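Protokoll Arbeitskreis Jugend und Bevölkerung, Sitzung vom 6/6/20

Anwesend: Mererid Mathias (Leitung), Haris Mughal, Rhydian Penry, Ifor Samuel (Protokoll)
Entschuldigt: Rhydian Bevan

TOP 1 Letztes Protokoll
Ohne Änderung angenommen. Bevans Nachtrag zur Fahrtkostenregelung kommt in die Anlage.

TOP 2 Befragung junge Familien in Zaltomberg
Rücklauf bisher 133 Bögen, verschickt waren 1.000. Mughal findet das zu wenig, vor allem Eltern unter 25 fehlen fast ganz. Penry: Fragebogen zu lang, Teil C (Wohnen) streichen oder kürzen. Mathias dagegen, Wohnen ist laut Gemeinde der Hauptgrund für Wegzug. Kompromiss: Teil C bleibt, nur zwei Fragen. Erinnerungsschreiben geht raus, Text macht Mughal. Übersetzungen klären, Clomach hat beim letzten Mal sehr spät geliefert.
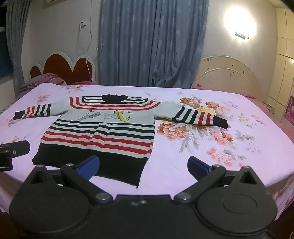
Offen noch, ob die Bögen auch in den Kitas ausliegen dürfen. Samuel fragt bei der Trägerin nach. Datenschutzblatt muss dann dazu, alte Fassung nicht mehr verwenden!

TOP 3 Kitaplätze und Geburtenzahlen
Penry stellt die Zahlen für den Ortsteil Wragg vor. 29 Kinder auf der Warteliste, Prognose der Verwaltung rechnet trotzdem mit sinkendem Bedarf. Passt nicht zusamen. Vermutung: Zuzüge nicht eingerechnet. Längere Diskussion, kein Ergebnis. Mathias schreibt ans Bauamt und bittet um die Berechnungsgrundlage.

TOP 4 Ausbildungsbörse
Termin September bleibt vorerst. Halle angefragt, Zusage steht aus. Bakitz will wieder einen Stand, möchte aber keine Gebühr zahlen. Abstimmung: Gebühr bleibt, 3 dafür, 1 Enthaltung. Jugendliche sollen diesmal früher in die Planung, Penry spricht die Schülervertretung an.

TOP 5 Verschiedenes
Schlüssel für den Sitzungsraum liegt jetzt bei Mughal. Verteiler ist veraltet, Änderungen bitte an Samuel. Nächste Sitzung wird per Mail abgestimt.

Für das Protokoll: I. Samuel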